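Stidach Baking Circle
Minutes of the general meeting, May 24, 2026

Chair: Valter Magnusson
Apologies: received from the Dasham members, who were at their own spring sale.

1. Minutes of the last meeting
Read and approved with one correction. The rye crackers were baked at the Engström kitchen and the oat ones at home, and we had it the wrong way around.

2. Spring tasting
What a tasting it was! We sold 100 slices before lunch and had to cut the last two lemon poppy seed loaves thinner than planned so everyone in line got a piece. The rhubarb and cardamom bars came first in the members' vote, with the cold-set chocolate tart close behind. Several visitors asked for the tart recipe, and the meeting was happy to have it printed in full, including the note about soaking the dates overnight.

The almond sponge divided the room. Half of us loved how moist it was and the other half thought it needed ten more minutes. It will be baked again both ways for the next meeting, and we are looking forward to settling this with forks.

3. The old recipe book
Valter brought the copied pages from the household book dated 1759, and this took up a good part of the evening — in the best way. The book has 78 recipes we can read from start to finish, plus a few where the page is stained or torn. Sweet things include a saffron bun, a baked apple pudding thickened with breadcrumbs, and a honey cake that is left in a crock for weeks before anyone is allowed near it.

There was a lively talk about what "a good cup" of flour might mean. We agreed to start with a modern cup and adjust by feel. Oven heat is given only as "after the bread is out," so we will begin at 325 degrees and keep notes.

Agreed: each baker picks one recipe and makes it twice, once as written and once with any changes they like. Both versions come to the table. 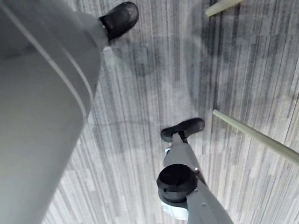 4. Flour order
The stone-ground spelt from Clestska was very popular. It drinks up more liquid than we are used to, so please add an extra splash of milk to muffins and let pancake batter stand before you fry it. We will order again in the same size bag. The meeting also asked for a small amount of buckwheat to try in shortbread.

5. Recipe booklet
The layout is nearly done and it looks wonderful. Still missing are the pear galette, the ginger snaps and the frosting without powdered sugar. Please write amounts in cups and grams, and say what size pan you used — three of the cakes sent in so far don't mention a pan at all.

It was decided to keep the handwritten titles.

6. Any other business
A member asked if savory bakes could be brought to tastings. Warmly agreed, and cheese scones were promised on the spot.

Someone left a blue pie dish behind after the tasting. Valter has it.

Next meeting: date to be sent out with the recipe sheets. Bring your honey cake notes, and a spare fork.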